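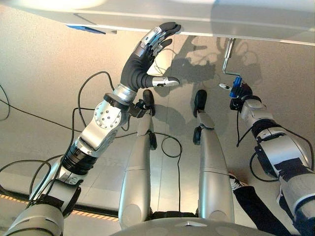
Four months in with the crank robot

I promised in February that I'd write something for the newsletter once the humanoid had been with us long enough for me to have an opinion, and Kenji Hutchins has been reminding me at the kettle ever since. So, Kenji, this is for you!

If you work upstairs at Pleltcombe, or over at the Gultosau site, you may only know the crank station as "that thing at the end of Bay 2". It's where every panel gets its crank tested before it moves on to packing. Someone takes hold of the blue handle, winds the crank through its full run, winds it back, feels for any roughness and writes down what they found. Then they do it again. A standard check is 150 turns, and there were shifts last winter when I did three panels back to back, so 450 turns, nearly all of it with my arms above my head. I'm five foot three. You can imagine what my shoulders had to say about it.

I'll admit I was not keen when Mortimer Ruiz-Ortega called us together and told us a robot was coming to do the winding. Nor was Taner, who has been on cranks longer than any of us and asked straight out whether he should be looking for another job. Mortimer said no, and said he'd put it in writing, and to be fair to him he did (it's still pinned up by the lockers, with a coffee ring on it). The four of us on the station are still the four of us on the station. What we do all day has changed quite a lot, though, and I think people on the other bays ought to hear about that before their turn comes.

The first few weeks were slow. I mean really slow. I'd pictured it walking in and getting on with it, and what we got was Sérgio Mendes from Wojcik sitting with a laptop, moving one wrist a tiny bit at a time and muttering. The right hand holds the crank, and that was the part everyone fretted over. Hold the handle too tightly and it can't turn in your palm the way it needs to. Too loosely and it slips off at the top of the swing. Taner watched this for two mornings and then went over and showed Sérgio how he does it, with the grip easing off a little on the way round, and they spent the rest of that week together. I've never seen Taner talk so much! He'd never had to explain it before. When I joined he just said "you'll get the feel" and went for his break.

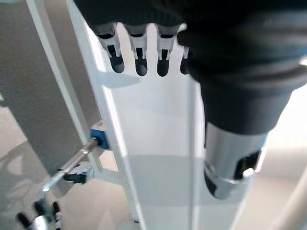 One of the hands up close. The blue block is on the rail to the left.

So, what's different for us? The lifting of arms, mainly. I used to go home and not be able to wash my hair properly, and now I can, and if you think that's a small thing then you've never done a month of cranks. We each do a short spell by hand every morning so that we don't lose the knack, and then the robot takes the long runs while one of us minds it. Minding means setting the panel up, checking the hand is properly on the handle before it starts, listening, and keeping the notes. There's a good deal more writing than there was. Some of us like that better than others. I've found I'm quite good at it, which surprised my old English teacher when I bumped into her in the Co-op.

The listening is the bit I'd underline. The robot will go on winding happily through a noise that would make any of us stop and fetch a torch. Sérgio says the force readings pick up most of it, and I'm sure they do, but I caught a dry bearing by ear last month before anything showed on his screen, and I'm still a bit smug about it. After that we agreed that whoever is minding can stop a run for any reason and doesn't have to argue the point. I'd want that settled from day one if I were starting on another bay.

Things I miss: the chat. With two of you on cranks you could natter the whole shift. Now the other person is usually on the next panel, and I've had days when I spoke mostly to a machine that doesn't follow the football. We raised it, and Mortimer has shifted the breaks so that we all overlap again, which has helped.

Things that still annoy me: the cables. They have to go somewhere, I know, but I'd like that somewhere to be further from my feet. Please keep behind the yellow and black stripes if you come down for a look, and don't step across to get a better view, however politely you ask Taner.
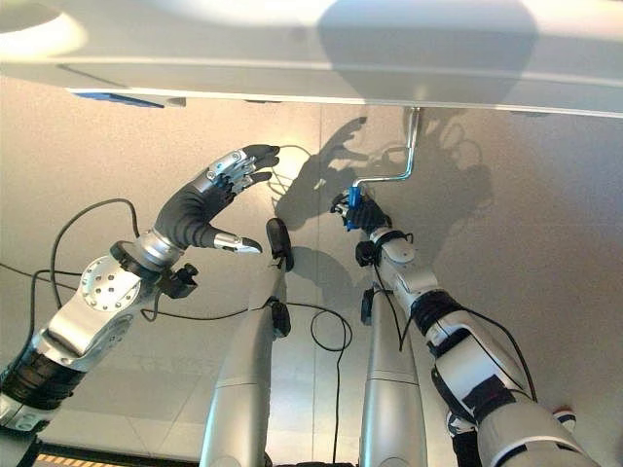

Right hand on the blue handle, left hand open beneath the panel.

For those who like a number, we passed 400 panels on the station just before the holiday shutdown, and the count on the board this morning was 532. That includes the ones we did by hand, before anyone writes in.

What comes next is less clear. There's talk of a second one going to the Plollard building for the smaller cranks, and the crew over there have asked if one of us could go across for the first few weeks. I've put my name down and so has Taner, so there may be a coin toss. We've also asked for the minding work to be written into our job descriptions and looked at for grading, as it's a different job from the one we were hired for. Mortimer has taken that away and I'll report back in the next issue.

Anyone from the other bays is welcome to come and ask us things. Mornings before ten are best, when we're doing the hand spell and there's somebody free to talk.

Rochelle Blackwood, Bay 2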